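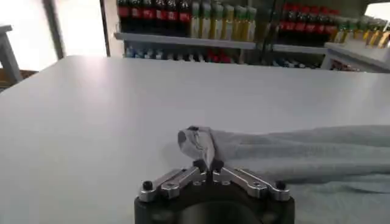

Laneck Garment Steamer, Handheld, 300 ml

We've carried irons and presses in this shop for years, and the Laneck is the first handheld steamer that everyone on staff wanted to take home! It's small, it heats fast, and it's gentle enough that you can use it on the clothes you were always a bit scared to iron (printed shirts, pleated skirts, that one rayon blouse).

The tank holds 300 ml and lifts straight off the back, so you can fill it at any kitchen faucet. From cold, it's ready in 46 seconds. A full tank lasts long enough for a week of work shirts, and there's a lock on the trigger so your finger gets a rest - a small thing, but if you've ever steamed a set of curtains you'll know why we love it.

Steaming printed T-shirts

This is the question we get most. Turn the shirt inside out, hold the hem to pull the fabric a little tight, and keep the steam head moving. Steam from the back of the print and don't press down on it. Let the shirt hang for a few minutes before you fold it, or the creases will come right back. 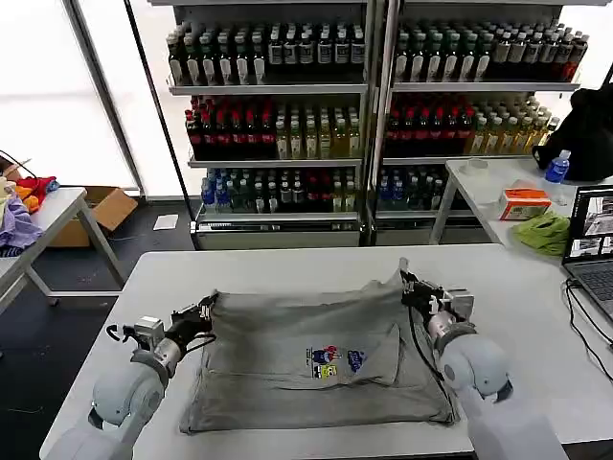 Gray T-shirt with a colorful cartoon print, on a white table.

Na-rae Ahn, who runs our Saturday-morning-style mending classes (they're on all sorts of mornings now), likes to work on a flat table with a folded towel under the shirt. Inna Karpenko hangs everything from the shower rail and swears it's quicker. Try both!

What's in the box
Laneck steamer with 300 ml tank
Fabric brush, clips on the front
Crease clip for pant legs and cuffs
Heat-safe glove, one size
Drawstring bag

Details
Heat-up time: 46 seconds
Steam settings: 2
Cord: 9 feet, swivel base
Colors: chalk, moss
Warranty: 2 years

Water and care
Tap water is fine in most homes. If yours is hard, use distilled, or run a tank of the Badimura descaler through it every other month. Empty the tank before you put the steamer away, and let the head cool all the way down before it goes in the bag. Replacement brushes and tank seals are in stock - ask for Nattawut at the parts counter.

Goes well with
Wotance over-the-door hook, holds a winter coat without bending
Romaniuk wool comb, lovely on sweaters after steaming

From a customer
"I do costumes for a community theater and had a whole rack of linen to get through before opening night. The brush is terrific on heavy cloth. I'd like a longer cord, but I'd buy it again tomorrow." - Yevdokiia Stelmakh

Page updated 2019-11-05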